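Week 4 notes -- collecting demonstrations (D. Tudose)

Recap: policy is only as good as the examples. Lozano set has 413 episodes, we kept 198. Most of the rest thrown out for operator hesitation -- long pauses, regrasping the same sleeve over and over.

Laundry is the running task this term. Cloth has no fixed shape so you cant script the grasp. Need variety: color, pile order, which item is on top.

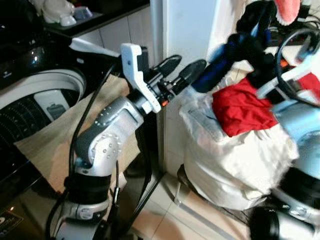 Handout 2, p. 3

Two arms, washer to the left, laundry bag to the right. Note red cloth over the front of the bag, black and blue clothing above it. Good mix for grasp selection. Dark on dark is where Mesen labels go wrong, so log garment color every episode.

Per episode, write down:
start pose, both arms
item order in pile
success / fail / abandoned

Keep the fails!! Seperate folder, dont delete.

Episodes can run up to 3190 steps, after that the logger cuts off. Reset pile between runs, by hand, not the same way each time.

Read Coton ch. on recovery behavior before lab. Problem set due in September -- see Delia Tudose re: Jandthorpe logins.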